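Gelport, August 16, 2025 – I'm happy to share that we at Nombridge have settled our equipment plan for next year, and yes, it includes robot arms! We're budgeting for two, plus grippers and a service plan from Rennie.

I'll admit I wanted more. But floor space is tight, so we spent about 546 hours trying everyday jobs at a desk before we signed anything – picking up fruit, reaching into drawers, that kind of thing.
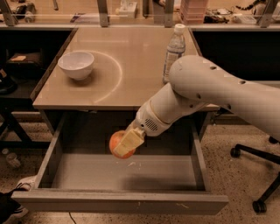

Spare gripper fingers get their own budget line this time, and so does training. We left both out of the Prevex purchase and had to go back for more money (not my favorite meeting). If you're planning a similar purchase, call me and I'll happily share our worksheet.

– Catherine Hepburn, Nombridge

Media contact: Catherine Hepburn, Gelport office | © 2025 Nombridge | Back to top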